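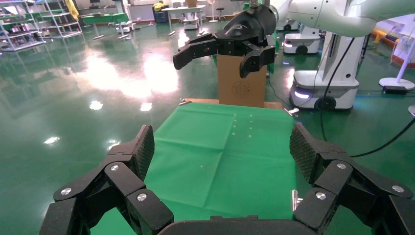
How do I keep a green tablecloth from sliding and get the fold lines out?

Posted by Nouhaila Lahlou, 6/24/23

Hi everyone! I do packing for a small craft sale and I cover my table with a bright green cloth, mostly so the wood doesn't get scratched when I set cardboard boxes down on it. I love the color but it's driving me nuts. It came folded up tight and the creases go both ways, like graph paper, and every time I push a box across, the whole thing wants to come along for the ride. I've got metal clips on it and it still wrinkles near the edges. Do I need more clips? Different clips? Also it shows every little speck. I can't iron it on the table (tried that once on another one, left a mark on the finish - never again).

Stamatia Drakos

Clips on the corners only hold the corners! Put one halfway down each long side too, and pull the cloth snug before you close them, starting at the far end and working toward yourself. I do this on my sewing table and it stays put pretty well. Then lift your boxes and set them down where you want them. I know, I know, sliding is easier, but that's what drags it.

For the creases, hang it in the bathroom while you shower, then smooth it with your hands and leave it over the door overnight. If it's cotton you can iron it a bit damp on a real ironing board. If it's polyester go low and put a thin towel in between. Check the tag first. For the specks I use a lint roller before I start and again when I'm done - two minutes.

Wael Mahrous

get a rubber shelf liner and put it under the cloth. done

Karim Samir

Second the liner, but buy the kind with holes in it, the solid one I had stuck to my table over the summer and I was scraping at it for a week. And next time roll the cloth on a cardboard tube when you put it away, mine hasn't had a fold line in it since I started doing that.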